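À Vemside, les élèves courent, cuisinent et rédigent des lettres pour Pamura

Publié le 16 avril 2025

Elle arrive avec un classeur sous le bras, deux stylos dans les cheveux, et commence à parler avant même d'avoir retiré son manteau. Professeure d'histoire-géographie au lycée Braltach de Vemside, elle coordonne depuis huit ans les actions solidaires de l'établissement. Cette année, tout tourne autour de Pamura, un fonds de bourses que le lycée alimente avec l'association Akanda pour aider des élèves à partir en internat ou à payer leur matériel d'atelier.

« Je vous préviens, je suis intarissable sur le sujet ! » Elle tient parole. La course de printemps vient d'avoir lieu, 80 élèves étaient inscrits, et elle en parle encore comme si le départ avait été donné le matin même. « Il y avait des secondes qui n'avaient jamais couru plus loin que l'arrêt de bus. Ils sont allés chercher leurs parrains eux-mêmes, un par un, la boulangerie, le garage, la tante qui habite à l'autre bout du département... À cet âge-là, demander de l'argent à un adulte pour quelqu'un d'autre, c'est énorme ! »

Le résultat a dépassé ce qu'elle espérait : 2000 euros pour la course seule, quand l'équipe s'était fixé 1000 euros à la rentrée. La somme a été remise à Akanda lors d'une petite cérémonie au réfectoire, avec un chèque en carton peint par la section arts plastiques. « Le chèque ne passait pas la porte. On l'a plié, il y a une grosse marque au milieu, je l'adore comme ça. »

Quand on lui demande comment l'idée est née, elle remonte loin. À ses débuts à Braltach, les collectes se faisaient par circulaire, avec une enveloppe agrafée au carnet de correspondance. « Les enveloppes revenaient, ou pas. Les élèves ne savaient pas à quoi ça servait, et moi non plus, pour tout dire. Un jour, un garçon de première m'a demandé s'il pouvait lire le dossier de l'association. Il l'a lu en entier, il est revenu avec une page de questions. Je me suis dit qu'on s'y prenait très mal. »

Depuis, les élèves rencontrent Akanda dès septembre. Ils choisissent le projet de l'année, tiennent les comptes sur un tableau affiché près de la vie scolaire et rédigent les lettres aux donateurs. Celles-ci partent à la main, avec des fautes parfois. « Je corrige les plus grosses. Les autres, je les laisse, et je peux vous dire que les gens les gardent ! Une dame nous a répondu sur quatre pages. »

Tout n'est pas simple pour autant. La vente de gâteaux de l'hiver est tombée le même soir qu'une réunion d'orientation, et il a fallu congeler la moitié des cakes. Elle regrette aussi que les internes participent moins que les autres, faute de créneaux en fin de journée. « On va décaler les ateliers lettres après le dîner. J'ai demandé la petite salle du foyer, j'attends la réponse. »

Et l'été ? Elle avoue travailler un peu en août, « mais dans le jardin, les pieds dans l'herbe », pour préparer le calendrier avec Akanda. Elle aimerait qu'un ancien boursier de Pamura vienne parler aux nouveaux dès la première semaine. Deux ont déjà dit oui.

Elle rouvre son classeur pour nous montrer la liste des idées de l'an prochain, recopiée au propre par une classe de seconde. Un concert, une brocante de manuels, un tournoi d'échecs, une soirée crêpes (« il y a toujours une soirée crêpes »). « Moi, je vote pour le concert. On a une chorale formidable et personne ne l'entend en dehors du lycée, c'est un crime ! »

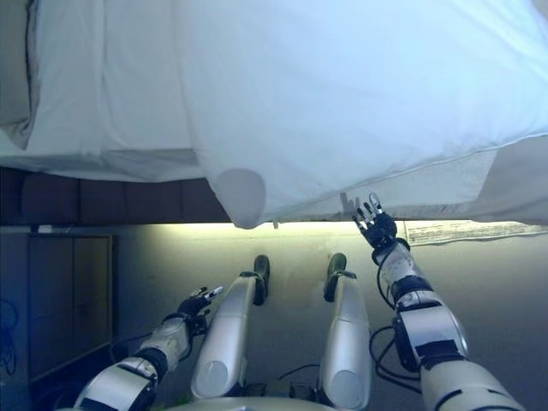

« Et la brocante, on la ferait juste après, tant que les tables sont sorties. Il faut que j'en parle à l'intendance dès demain. »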